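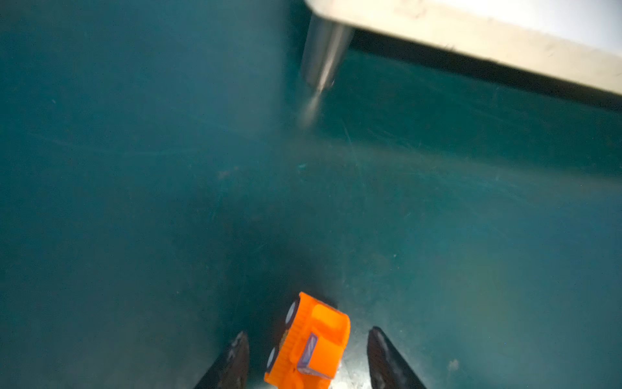 Can a robot tidy up after your kids yet? Sort of, if you're patient

I went over to Nernwood last month to see how Plorness is getting on with its tidy-up arm, and I came home and put my own kids' toys away by hand, so that gives you a hint. Still, I had a great time!

The job sounds like nothing: pick up a small toy, drop it in a bin, go get the next one. Santosh Joshi, who runs the tests, told me the little orange truck gives them more grief than the building blocks do. A truck lying on its side has wheels poking out one way and a bed poking out the other, and two fingers have to find somewhere sensible to squeeze. My four-year-old does it without looking (when she does it at all).

The numbers are better than I expected, though. Since September the arm has made 2,402 tries at picking up a toy, and 1,801 of them ended with the toy in the bin. That's about three in four. The slow part is the thinking – a tricky pickup can take 15 seconds, and I caught myself leaning in to help.

Joshi isn't promising anything for living rooms soon. He'd like to start with the toy library in Jukbridge, where everything that comes back has to be sorted onto shelves, and a machine could plod along after closing with no toddlers underfoot. A trial there is planned for next year, with 11 kinds of toys to begin with. Stuffed animals aren't on the list yet – too floppy, he says.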